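Melungate Masters Regatta: notes on the 300 m sprint

10/10/2022

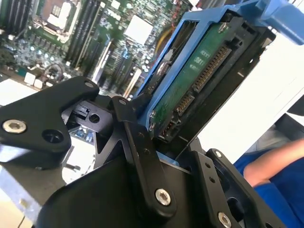 Tanner Simard wrote after my August post to say that I had the taper wrong, and that two weeks is too long for anyone over fifty rowing a distance this short. His view is that the legs go flat after eight days and that the last hard session should fall on the Tuesday-equivalent of race week, whatever day the race is on.

I have gone back through my training log and he may be right. Before Skanesberg last year I cut volume for two weeks and my rate came down by 2 strokes a minute over the second half. Before Melungate I cut it for nine days and the rate held to the line. The water was different, and so was the boat, so I would not put much weight on it.

The programme for the final block was as follows. Four sessions a week, two on the water and two on the machine. Machine work was 15 strokes hard, 700 metres easy, repeated six times. Water work was starts, mostly, with a single full-length piece at the end.

The Stetix foot plate I fitted in August is staying on. It sits slightly higher than the old Kramer one, which shortens the reach at the catch, and it took me three outings to stop rushing the slide.

I finished fourth. Duyên Đặng won our heat by a clear length and was kind enough to tell me that I look down at the finish – I do, and I have done it since school. That is the winter's job, along with the hips.

Entries for the spring head race are not open yet.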